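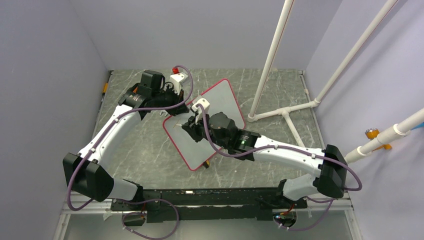
Cadwaladr Brings Back Juvel, the Gray Marble Pattern, in Time for November

FLADBRIDGE. Well, it's back! I'm Nest Penry, I run the pattern room at Cadwaladr, and I get to write this one myself because I've been pestering everybody in the building about it for the better part of two years. Starting in November, Juvel returns to our regular line of tabletop patterns. Juvel is the gray marble with the white veining, and if you bought a work table from us back when we were still in the old Devholm shop, there's a fair chance you have it already and have been putting your coffee down on it ever since.

We dropped Juvel when we moved to Fladbridge. The move was a big one and we had to trim the list, and at the time the plain colors were selling better, so out it went. Then the letters started. And the emails, and a few phone calls from people who had damaged one table out of a matching set and wanted to know what on earth they were supposed to do now. I kept them all in a folder. When I finally sat down and went through it, I had 471 separate requests for that one pattern, and I printed the number out in large type and taped it to the door of the sales office (sorry, sales office).

What's changed and what hasn't

The old Juvel was a bit darker than people remember. I know this because I pulled one of the Devholm tops out of storage and set it next to a sample, and everyone who walked by swore I'd grabbed the wrong one. We've kept the gray a true gray, without the green that used to creep in under warm bulbs, and we've kept the white veins. They wander more now. In the first version the pattern repeated fairly quickly, and once you'd spotted the repeat you could never stop seeing it, especially on a long table. I had one in my own kitchen and there was a vein shaped like a boot that showed up by the toaster and then again by the sink. No more boots, I hope. If you find one, write to me.

We tried 8 versions before we picked. Some were lovely as small squares and looked terribly busy once they covered a whole top, which is the trouble with marble patterns in general. One was so pale that it might as well have been white. The one we chose sits somewhere in the middle, and it's calm enough to work on all day, which was my main worry, being a person who works on one all day.

Why a work table and why marble

I get asked this at every trade show. Marble is for bathrooms, people tell me, or for pastry. Fine, but a work table is the piece of furniture a lot of us look at more than any other, and I don't see why it should be the drabbest thing in the room. A plain white top shows every crumb and pencil mark. A plain black one shows all the dust. Something with a little movement in it is a lot more forgiving between cleanings, and you can go a whole afternoon without feeling you ought to get up and find a cloth.

It does have a weakness and I'd sooner you heard it from me. Small gray and white things can get lost on it. If you spend your day with washers or beads or bits of pale thread, you'll want something plainer under your hands. A flat board on top does the job nicely, and a light gray one with a red border has turned out to be my favorite partner for Juvel, as the red edge gives your eye a clear place to stop. Set it square to the table or turn it at an angle, whichever way your elbows like it. I turn mine. Bright little things are no problem at all, by the way. Anything yellow pops right out against the gray.

Now, the walls

This is the part I'm most pleased with and the part I had to argue for. Every time we've put out a new pattern we've shown it with white walls, and every time customers have called up to ask what color to paint. So this time we're sending a paint suggestion along with it, and the suggestion is pale lavender. Stay with me! I know how it sounds. I painted a corner of the pattern room with it over a long evening, fully expecting to paint over it in the morning, and it's still there. The gray looks cleaner next to it, the veins look whiter, and the whole corner feels lighter than it did in cream.

If lavender truly isn't for you, there are 5 colors on the card in total. The others are a soft white, a dusty blue, a warm sand, and a green that my sister says is the color of a hospital and that I say is the color of sage. You'll get the card with any sample, and you can order the card by itself too. We don't sell paint and we don't make a cent on it, so take it down to whichever store you like and have them match it.

A note on strong accents, as I've had some fun with this. Juvel is quiet, the lavender is quiet, and that leaves you plenty of room to be loud with everything else. Purple is an easy win with these walls, being a deeper cousin of the same color. A spot of orange is good as well, a clamp or a cup or whatever you happen to have lying around. I'd go easy on brown, though I have a brown chair and nothing bad has happened.

How to get it

Juvel will be available on new tables and as a replacement top for tables you already own, including the Devholm ones. For a replacement we need the measurements of your current top, taken along the edge and not from the screw holes underneath. Please measure twice. I mean it kindly. We recut a lot of tops last year over this and the offcuts are stacked up behind my desk.

Samples are free for the first 50 people who ask and go out in the regular mail. After that there's a small charge, which we take off your order if you end up buying. The samples are big enough to stand a mug on, and I'd suggest you leave yours out for a few days and look at it in the morning, at noon, and again once the lamps are on. Gray is a sneaky color. The one you fall for at breakfast can look like wet cement by supper, and I'd much prefer you found that out with a sample than with a whole table.

If you're trying to match an older Juvel top, please say so when you write. The new gray won't be a dead match, as I said, and I can send you a sample next to a photo of the old one so you can see the difference for yourself. For people with a set of tables who only need one replaced, I've put aside the last of the Devholm stock. It isn't much, and it'll go in the order that requests come in, starting with the folks already in my folder.

Stores that carried Juvel before will get their display pieces at the start of November. New stores are welcome to get in touch.

About Cadwaladr

Cadwaladr makes work tables and tabletops for homes, schools, and small shops. The company started in Devholm and now works out of Fladbridge.

Press contact: Nest Penry, pattern room, Cadwaladr, Fladbridge. Mornings are best. I'm happy to send samples and the color card to anyone writing about the pattern, and I'll talk about gray for as long as you can stand it.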